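Utstead Approves Equipment Budget for Bin Picking Cells

RIDGEWAY, July 2020 - Utstead, a contract packing and kitting company, has approved a $635,000 budget for robotic bin picking equipment at its Ridgeway plant. The money covers two production cells, spare grippers, guarding, operator training and the first year of service.

The company plans to place orders in two stages. The first cell will be ordered this quarter. The second will be ordered after the first has run for 19 weeks on regular production work.

"We want to pay for the second cell with real numbers in hand," said Esperanza Yazzie, director of operations at Utstead. "If the gripper needs to change, we would like to find that out before we buy two of everything."

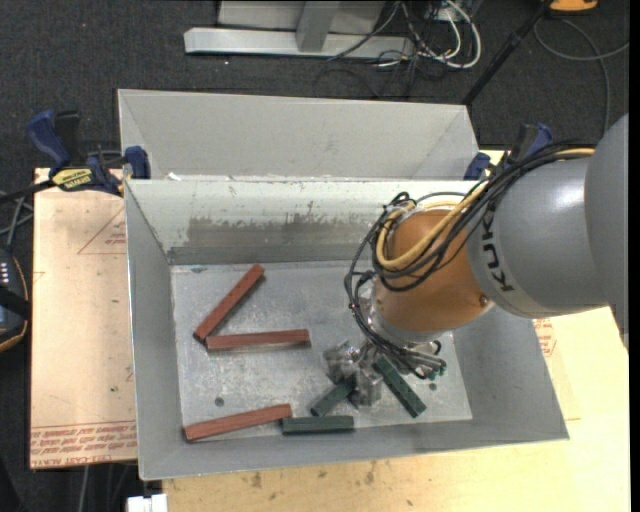

Integration will be handled by Prelto, which was selected in April from a short list of suppliers. Prelto will supply the cell layout, the picking software and a parts list that Utstead can use to price replacements on its own.

Spare parts were budgeted as a separate line. Fingers, hoses, fittings and cables are expected to wear faster than the arm, and Utstead did not want them drawn from the general maintenance account.

"Customers often ask for a price on the robot and forget the bins, the mounts and the floor space," said Kenji Halvorsen, project lead at Prelto. "Utstead sent us a 51-line request with all of that on it. It made quoting simple."

Current kitting staff will be trained to run the cells. No change in headcount is planned.

About Utstead
Utstead packs and kits parts for makers of hardware, fixtures and household goods.

Media contact: Jalen Obi, Utstead Communications

Related News
Utstead Adds Second Shift at Ridgeway
Xiomara Ferreira Named Purchasing Manager
Utstead Renews Ploketti Kitting Contract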